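Prekon 手作互助 › 编织 › 棒针 › 蕾丝与披肩

线不够长，还能织 Sundivach 大方巾吗？顺便求教外圈花边怎么接

标签：设得兰披肩 线量 花边 定型 生命线

小满织到大雪

各位好！潜水很久，第一次发帖，有点长，先谢谢愿意看完的人。

我织棒针两年多，毛衣织过四件，帽子袜子一堆，蕾丝只织过一条三角小披肩。四月份在别的版看到有人晒 Sundivach 大方巾，中间一大块起伏针，外面一圈老贝壳花，最外面是一排尖尖的小牙，我看了一晚上没睡着，第二天就把图解买了。太好看了！那种一圈一圈颜色往外深下去的感觉，像水面。

问题来了。图解上写主线要 2,000 米，我手上的是 Nenell 的双股羊毛蕾丝线，去年囤的，灰绿色，把标签上的长度全部加起来是 1,622 米。这个颜色已经停产了，我翻了好几家店都没有同缸号，连不同缸号的都没有。

我现在能想到的办法：

一是换小一号针，整条缩小。可是蕾丝换小针会不会就硬了？我很怕织出来像桌垫。

二是中间的方块少织几行，外圈照旧。但是外圈的针数是从中间挑出来的，少织了以后花样的倍数对不上怎么办？图解里外圈织完是 634 针，我看着这个数字就有点腿软。

三是花边换颜色。我有一团 MacAulay 的深灰，粗细看上去差不多，手感比 Nenell 毛一点。不知道能不能混在一条里。

另外还有两个新手问题，一起问了：

1. 外圈的针都还在环形针上，花边是横着织的，图解只写了一句“将花边末针与主体活针并织”，我反复读，脑子里没有画面。到底是怎么并的？是每行都并一针吗？

2. 生命线要放多少条？我上次那条三角披肩没放，拆到怀疑人生，有一处漏针是用钩针硬补的，现在看还歪着。

我的手偏松，平时织毛衣要比图解小半号针。样片已经织了一块，没有定型，直接量的，感觉比图解小很多，不知道是不是正常。

谢谢大家！真的很想把它织出来！

补充：有人私信问是不是一定要原大小。不用的，我个子不高，能对折披肩上、前面能搭住就很满足了。

补充二：针是可换头的环形针，最长的一根绳是一米二，够不够装下外圈？

三条回复 · 按有用程度排序

梅雨季别晒羊毛

能织，能织，能织！看得我手都痒了，赶紧去翻了我自己那条的笔记。我织过两条 Sundivach，一条是照图解的，一条就是线不够硬缩的，反而是缩的那条天天披，大的那条太大了，出门像裹着床单（在家看电影倒是很舒服）。

先说样片，没定型量出来的尺寸可以当它不存在。蕾丝下针的时候就是皱巴巴一小团，泡过水拉开以后完全是另一块布。你把那块样片放温水里泡二十分钟，捞出来用毛巾卷着压，别拧，然后在泡沫垫上用针拉开，拉到洞眼都张开、但是线没有绷得发硬的程度。等它彻底干透，拔了针，再放一晚上，第二天量。羊毛会回缩一点，当天量的数会骗人。

我第一次就是当天量的，高高兴兴按那个数开工，最后成品每边短了一个巴掌。

然后是线量，我劝你别靠米数猜，靠秤。厨房秤就行，能显示到克的，有小数点更好。做法很土：

先把所有的线团称一遍，记总重。

中间的起伏针方块织完，再称剩下的，你就知道中间吃掉了多少。

外圈的老贝壳花织完第一个完整的花样重复，再称一次。这一个重复吃掉多少克，后面每个重复会比它多一点，因为四个角在加针，一圈比一圈长。

剩下的线里，先把花边的份拨出来放进另一个袋子，封口，写上“不许动”，然后用剩下的去织外圈，织到哪里算哪里。

花边的份怎么知道是多少呢？样片！用你打算用的针，织四个花边的尖角，称重，除以四，再乘以你整圈要织的尖角数。称四个一起称，别只称一个，一个太轻，秤看不准。这一步很多人嫌麻烦跳过去，我求你别跳。花边特别能吃线，看着窄窄一条，可是它要绕一大圈，还要一来一回地织，我那条大的花边占了差不多四分之一的线，我当时完全没料到，织到第四条边的时候一边织一边出汗。

你说的三个办法，我的意见：

换小针可以，但小半号就够了，而且你手松，本来就要换小的。再往下会硬。老贝壳花靠的就是空针的洞和并针的波浪挤在一起，针太细，波浪起不来，洞也闭着，真会变成你说的桌垫哈哈。

中间少织，我最推荐这个！起伏针方块是每两行一条棱，边上一条棱挑一针，所以你少织多少条棱，每条边就少挑多少针，关系很清楚。老贝壳花的重复数看一眼你的图解，我手上这版每条边是若干个重复，再加上角上那几针。你就按“整个整个重复”往下减，少一个重复，就少那么多条棱，不要少半个。万一数出来差一两针也别慌，挑针那一圈后面有一圈平织，在那一圈里分散加一针减一针，神仙也看不出来。

但是注意，你这个方块要是从一边起头往上织的那种，起头的针数也得跟着改，方块的四条边要一样长。如果是从一个角起头斜着织的，就更省事，织到一半想停就停，棱数够了就开始减。斜着织的还有一个好处，织到最宽的地方称一下，正好是方块用线的一半，心里特别有底。

换色，我觉得好看！但是 MacAulay 那个线你先做一件事，把它和 Nenell 一起织一块小样片，一起泡水。深灰掉色的话会把灰绿染脏，那可真是要哭的。我不是说它一定掉，我那时用的别家的深色线，泡出来一盆蓝汤，幸好只是样片。还有就是缩率，两种线拉开以后如果一种弹回去、一种不弹，花边会起荷叶。你说手感毛一点，披肩上这个不碍事，花边又不贴脖子。

生命线。中间起伏针不用放，真漏了看棱就能补。外圈每个花样重复结束、那一圈平织的时候放一条，用光滑的、颜色跳一点的棉线或者牙线，别用毛的，毛的抽不出来。可换头的环形针，针头根部如果有一个拧紧用的小孔，把线穿进那个孔，织一圈它就自己带进去了，不用拿缝针一针一针穿，这个小窍门我用到现在都觉得太爽了！唯一要小心的是别把记号扣一起穿进去，穿进去就得剪扣子。

一米二的绳装得下，蕾丝线很细，挤一挤没事。外圈到后面会满满当当的，像一条肥虫子，正常。怕从两头滑出来就在休息的时候套个针帽。要是有两根绳和连接头，接成长的更舒服，也能中途摊开来看一眼，鼓励一下自己。

还有挑针那一圈，我建议你一条边换一种颜色的记号扣，四个角四个颜色。后面花样一长，眼睛会花，你看到红扣子就知道回到起点了。每个重复之间也放一个扣，扣子多一点不丢人，我第一条织得像挂满了门帘。

加油啊！开工了一定要回来发图！

　　小满织到大雪 回复：天啊太详细了，我已经把样片泡上了！我的是从一个角起头斜着织的那种，看完松了一大口气。

　　梅雨季别晒羊毛 回复：斜着的好！那你就称着织，放心大胆。

　　小满织到大雪 回复：更新：干透了，放了一晚上，比没泡之前每边大了快三成……我之前居然想靠那块皱的去改图解。

木头棒针党

买够线再织。停产就换个颜色。

我以前也觉得能凑合，织到最后一条边没线了，拆了重来，冤枉死了。花边那里用竹针，别用金属的，金属的滑。

　　路过的钩针人 回复：她说了找不到同色啊……

　　木头棒针党 回复：那就两股不同的并着织，我奶奶就这么织，挺好看的。

　　梅雨季别晒羊毛 回复：两股并着就不是蕾丝的粗细了，针号、大小全要改，楼主别学这个。竹针那句倒是同意。

灰兔子拆线中

前面线量的部分已经讲得非常好，我就专讲花边怎么并，这个我可太爱讲了！横织花边是整条披肩里最好玩的一段，一旦手上有了节奏根本停不下来，“再织一个尖就睡”，然后天亮了。

你现在的状态是：外圈织完，所有针都活着，躺在环形针上，没有收针。花边是另外起几针，一来一回地织成一条窄带子，窄带子的一侧是尖牙，另一侧每次碰到主体，就吃掉主体的一针。等于说，花边一边织，一边帮你收针。

具体的手势：

先在左手针上，挨着主体的第一针，另起花边需要的针数。起针方法随意，想最后首尾缝得漂亮的，用别线起针，日后拆掉别线就有活针可以对缝。嫌麻烦就用普通的，缝的时候多花点心思，远看都一样。

第一行，从主体这边往外织，织到尖牙那一头，翻面。

第二行，从外往回织，织到花边只剩最后一针时停下。把这一针和主体上紧挨着的那一针一起织掉，两针变一针。翻面。

好了，这就并完一针了。下一行往外走的时候，第一针滑过去，线稍微拉一下，别太紧。

所以答案是：每两行并一针，去的那一行不并，回的那一行才并。你的图解如果照原样外圈是 634 针，那就是要这样来回 634 次，看上去吓人，可是每一趟只有十来针，一会儿就一趟。我织花边的时候从来不去想总数，只想着下一个尖。

并的时候用哪种并法，要看你回来那行是在正面还是反面。起伏针底子的花边两面看着都像样，用下针两针并一针，或者绕后面并，都可以，自己试两个尖，挑一个顺眼的，然后从头到尾都用同一种。中途换并法会在接缝那里看到一个拐弯，强迫症会很难过（我就是）。

尖牙花边一般是前半截每次往外走时多一个空针，带子越来越宽，到最宽的那一行，一口气收掉几针，回到原来的宽度，尖就出来了。收掉的那几针一定要松！紧了以后定型的时候尖拉不出来，是个钝的。我会在收针那几下换大一号的右手针，或者故意慢一点，每收一针把线圈往上提一提。

转角要单独说，这里是新手最容易翻车的地方。主体的角是一个点，花边绕过去的时候要走更长的路，如果还是两行吃一针，角就会往里勾，拉都拉不平。解决办法是在角上那几针，让花边多走几行再吃。比如角中心的那一针，第一次回来并的时候只把花边末针和它一起织，但是主体那一针不要从左针上脱下来，翻面走一趟，回来再和它并一次，这回才脱掉。一针当两针用。角中心左右各几针也这么处理，一般一个角能多挤出一整个尖的行数，这个尖就正正地落在角上，定型时一针拉出去，特别漂亮！

这就牵扯到针数。你缩小了外圈，总针数变了，花边每个尖要吃掉的针数是固定的，总针数减掉四个角的特殊处理之后，每条边最好能整除。不能整除也别返工，在边的中段找一两个地方，一次并的时候吃掉主体两针（就是三针并一针），或者反过来某一针吃两次，一条边里动个两三处完全看不出来，但不要动在角附近。我习惯先拿张方格纸，把一条边需要几个尖写下来，哪个位置要偷一针，画个圈。四条边都照同一张纸织，这样四边对称。

还有接线。花边是两面都会被看见的地方，别在尖上接新线，在靠近主体的那一侧接，线头藏在并针那条脊里。羊毛线可以试试捻接，把两头各拆松一小段，叠在一起，手心沾点水搓一搓，搓热了就毡在一块了，没有线头，看不出接口。Nenell 这种没做过防缩处理的纯毛一般都能捻，你先剪一小截试，搓两下起毛发黏就对了。要是标签上写着可以机洗，多半捻不上，就老老实实留线头。

换 MacAulay 的话，我会建议从花边前一圈平织就开始换，别正好在花边第一针换。因为并针的时候两种颜色会在接缝处交错，露出一点一点的小点子，有的人喜欢，像缝纫线迹，我自己觉得有点乱。提早一圈换，交界就是一条干净的横线。

最后是定型。方巾定型有个偷懒的顺序：先固定四个角，再固定四条边的正中间，然后是剩下的每一个尖，从中间往两边轮着来。不要从一个角开始顺着一路钉过去，钉到最后你会发现它变成一个梯形，我以前钉过一个相当标准的梯形。有定型钢丝的话穿在尖的顶端，一次拉一整条边，省一大半的针。没有也没关系，棉线也行，穿过一条边所有的尖，两头绷直了再往外拉。

定型的时候别图大。拉到尖都立起来、方块没有变形就好。你说只要对折能搭在前面，那按前面那位的办法每边减一两个重复，尺寸很宽裕。

关于生命线我补一句，花边开始之前，外圈最后那一圈一定要放一条，而且一直留到整条花边织完、检查过没有漏并的针，再抽。漏并一针的话，它会在定型的时候噌地跑下去好几圈，那个瞬间心脏受不了。

漏了怎么救呢？用钩针顺着梯子钩上来，拿一小段同色线从背面把那个针套缝在接缝脊上，打个小结，藏线头。这样救过的地方我自己都找不到了。

　　小满织到大雪 回复：“一针当两针用”这句一出来，我脑子里突然有画面了！！今天拿样片试了一个角，尖真的正好落在角上，我盯着它傻笑了好久。

　　灰兔子拆线中 回复：哈哈哈懂！第一个角织出来就是那种感觉。

　　小满织到大雪 回复：还想问一下，花边最后和开头缝合，别线拆出来的针数和结尾的针数一样的话，是用起伏针的缝法吗？

　　灰兔子拆线中 回复：对，起伏针对缝，一针上针一针下针那种。线留花边宽度的四倍长，缝的时候别拉紧，缝完再从头到尾一针一针调松紧。如果花边第一行是空针多的，就让结尾停在平织那行，接起来最顺。

　　小满织到大雪 回复：收到！方块今天织到最宽的地方了，称了，线比我想的宽裕很多。等织完回来交作业！
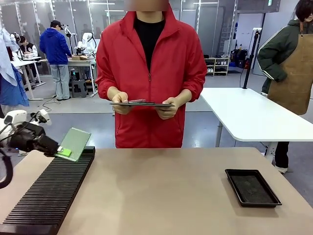 灰兔子拆线中
编织版版主 · 蕾丝与披肩小组

爱织大件，爱拆大件。常驻蕾丝与披肩小组，主要回答花边、转角、对缝和定型方面的帖子，看不懂的图解也可以把那一句原文贴上来一起读。私信回得慢，发在版里会快很多，别的织友也看得到。手上在织：一条从外往里织的圆披肩，已经拆过两次，还是很喜欢。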